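Clearing a Work Table and Keeping It That Way (The One-Bowl Method)

Filed under: Home > Small Spaces > Tables & Desks

I've been promising to write this up for ages, and a couple of you have been very patient (hi, Lærke!). So let's do it! This is how I get a buried work table back to bare surface, and how I keep it that way with one small bowl and a slightly bossy rule.

I mean a real work table, by the way, the kind you sew on or sort on or wrap presents on. If yours is also where you eat dinner, most of it still works, you'll just be doing step 5 a lot more often.

What you'll need

- a laundry basket or a big cardboard box
- two soft cloths
- dish soap and warm water
- painter's tape
- one small bowl, and I do mean small
- an hour, or an evening if you haven't seen the tabletop in a while

Step 1. Take every single thing off

Don't sort yet! I know it's tempting, and you'll pick up a pair of scissors and think "oh, these go in the hall drawer," and twenty minutes later you're reorganizing the hall drawer. Just move it all into the basket. Lamp, mugs, mail, the lot. The first time I did this properly I filled the basket and then a box and then a second box, and one of those boxes was almost all thread and those little plastic bags that spare buttons come in.

Step 2. Clean the surface, then the border

My favorite kind of table for this has a plain pale top set inside a wooden border, and the two parts want different treatment. For the top, a cloth that's been wrung out hard in soapy water, then a second one with just water. Go with long strokes all the way across so you don't leave swirls.

The wood gets a barely damp cloth and then gets dried right away. Run a fingernail (or a toothpick) along the seam where the border meets the top. Crumbs live in there. So do pins! If you've got old sticky spots on the border, leave a warm cloth on them for a minute and then rub. Please don't go at it with 400 grit like I did in August, I took the finish off one corner and it has looked thirsty ever since.

Let everything dry before you go on. I usually make coffee.

Step 3. Choose a bowl that's a little too small

You're going to have one container on that table, and it needs to fill up fast. A big basket will swallow a week of stuff without complaining and then you've just got a pile with sides. I use clear glass, so that I can see what's in there from across the room and get annoyed by it. Mine came from the Vigfúsdóttir thrift shop over in Urnley and cost me 95 cents, and I've been more attached to it than is reasonable.

A ramekin works. A jam jar doesn't, for me anyway - too deep, things sink to the bottom and stay there until spring.

Step 4. Put it at the far side

Stand or sit where you normally work and reach out over the table. The bowl goes near the far edge, off center a little, where you can get to it with a straight arm but you'd never knock it with an elbow. Set it down, pretend to work for a few minutes, and see if you bump it. Move it until you don't. When you're happy, stick a tiny bit of painter's tape under it so it has an address. After a week or two you can peel the tape off and your hand will know where to go.

Step 5. Learn the rule

Here's the bossy part. If something small turns up on the table and you're not using it this minute, it goes in the bowl. When the bowl is full, you stop and put everything away before you do one more thing. Full means full, no balancing an eraser on top!

Bigger things don't get a bowl. They go home as soon as you're done with them, and if they don't have a home, that's the basket talking, and you'll meet it again in step 6.

Step 6. Go through the basket

Now you can sort. I take ten things at a time, set them out on the nice clean table, and deal with those before I'm allowed ten more. Keep, toss, or give away. I got through around 32 pens the last time and six of them wrote.

Step 7. Do a one-minute reset

At the end of the day, I empty the bowl, give the top a quick dry wipe, and push everything that's still in use over to one side. It takes about as long as the kettle. If I skip a day it's fine, if I skip three I'm back to step 1 with a basket under my arm.

Once you're in the habit, it looks like this while there's still work going on - pale blue-gray top, light wood all the way around it, and just the one glass bowl up near the far edge with something peach-colored in it.

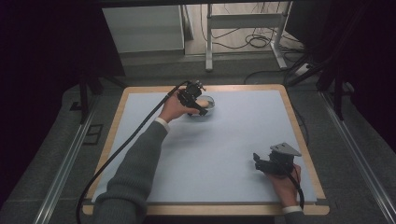

Védís Damgaard wrote in to say she tried all of this and the bowl was never her trouble, it was paper. She wanted to know whether she could have a tray as well, just for mail, if she promised to keep it thin. I went back and forth on it and told her yes, on two conditions: it lives on a different piece of furniture, and it gets emptied on the same day the bowl does. She's since put hers on top of a bookcase and says the table has stayed clear apart from one weekend of tax forms, and I'm not going to argue with anybody about tax forms.

Two little extras I forgot to fit in above. If your top is a light color, pencil marks come up nicely with a clean white eraser before you wash it, and much less nicely after. And if you share the table, get a second bowl for the other person and put it on their side. We tried sharing one here and it lasted four days.

Next up I'm tackling the shelf over the washing machine, so send me your worst shelves.

We use cookies to remember your preferences. By continuing to browse you accept our cookie policy.

Contact | © 2018 Endidari Home Notes | Back to top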